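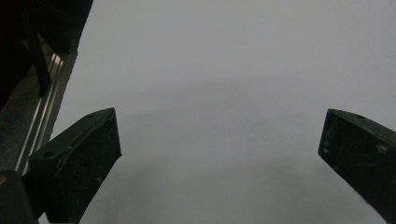
Koyama 1076 Drying Rack for Paper and Board

Product code: 1076
Range: Koyama print room equipment
Supplied by: Pimby
Availability: made to order, delivered flat in one carton

The Koyama 1076 is a floor-standing drying rack for screen prints, relief prints, painted board and sized paper. Sheets lie flat on sprung wire shelves, which lift upwards from the front edge and are lowered one at a time as the rack is filled. Each shelf is held open by its own pair of springs. The rack runs on castors and can be wheeled from the printing table to a wall when loaded.

Specification

Shelf width: 1076 mm
Shelf depth: 958 mm
Largest sheet: A0, placed with the long side hanging over the front by no more than 120 mm
Gap between shelves: 25 mm
Frame: welded steel tube, powder coated
Shelves: plated steel wire, welded at every crossing
Castors: 4, swivelling, the front pair with brakes
Assembly: two people, hex keys supplied

The figures for width and depth are for the usable wire area. Allow a further 90 mm each side for the frame and 60 mm at the rear for the spring bars. Doorways narrower than 1300 mm should be measured before ordering, as the frame cannot be taken apart again once the spring bars are under load.

Shelves and springs

Springs are fitted at the factory to the left and right ends of each shelf. They are set to carry one sheet of paper or mounting board up to 3 mm thick. Canvas panels, wet clay tiles and framed work are too heavy and will pull the shelf below level. A shelf that has been overloaded may still lift, but it will sit lower than its neighbours and can touch the work underneath.

We test one pair of springs from each batch through 4000 lifts. At the end of the test the shelf must still stand open without support. Springs are sold in pairs and should be changed in pairs. An odd new spring on an old shelf makes the front edge sit crooked.

The wire spacing is 50 mm in both directions. Tissue and papers under 60 gsm can sag between the wires while damp and take up a faint grid. For these, order the interleaf boards listed under Accessories.

Where to stand the rack

Choose a level floor, away from radiators and direct sun. Air must be able to pass through the rack from front to back, so leave 200 mm clear behind it. A slow fan at floor level is enough for water-based inks. Oil-based inks dry by taking up oxygen and gain little from moving air; leave them for the time given by the ink maker.

Heat transfer work does not need a drying rack. We are sometimes asked whether the 1076 can be used to store Siser vinyl sheets — it can, as flat storage, but a plan chest keeps dust off better and costs less.

Loading

1. Apply both front brakes.
2. Lift all shelves and let them stand open.
3. Lower the bottom shelf with one hand at the centre of the front edge.
4. Lay the first sheet face up, then lower the next shelf.
5. Work upwards. Do not let a shelf drop on its springs.

Unload from the top. The shelves have no catch, and a lower shelf cannot be raised while those above it are down.

Care

Wipe ink from the wires before it sets. Dried water-based ink comes away with warm water and a nylon brush. Do not use wire wool, which cuts through the plating and leads to rust marks on paper. A drop of light machine oil on each shelf pivot once a year is sufficient. Keep oil off the springs themselves, where it collects dust and paper fibre.

Accessories

Interleaf boards, pack of 4
Spring pair, left and right
Spare castor, braked
Spare castor, plain
Dust cover, cotton, open at the base

Choosing between the 1076 and the Grastitz

The Grastitz is our table-top rack and takes sheets up to A3. It has fixed shelves, no springs and no castors. For a single printer working small it is easier to house. For classes, or for editions with several colours, the 1076 is the better choice.

Delivery and questions

Kerbside delivery is included on the mainland. Upstairs delivery must be arranged when the order is placed. Technical questions, including spring ratings and spare parts for older racks, go to Emiko Hosoda at the Pimby parts desk.

Page revised February 2026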